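Kitirus Matched Savings Project
Progress report to the Sarpong Fund, 2nd May

Enrollment
We have 172 families signed up and 30 still waiting on paperwork. I would not read much into the first number. Opening an account is easy, and plenty of them have had no deposit after the first.

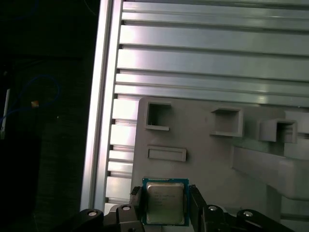
The average balance is $916, but a few large gifts from grandparents pull it up -- the typical family has far less.
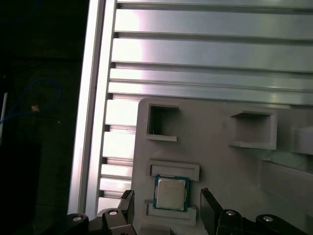

Matching money
Ostovum still says its match will be paid by July. It said much the same last time, so I have left it out of the forecast.
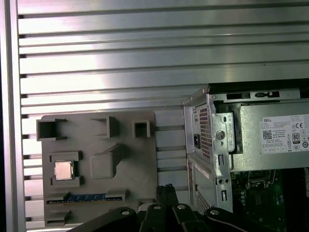 Gray plate against the ribbed metal panel

Fees remain my main worry. Inolitz has quoted $1,359 for record keeping and won't say what happens to that price next year.

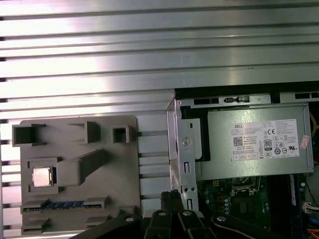

Next steps
Get the Inolitz quote in writing. Call the families with no second deposit.

Yaw Akpalu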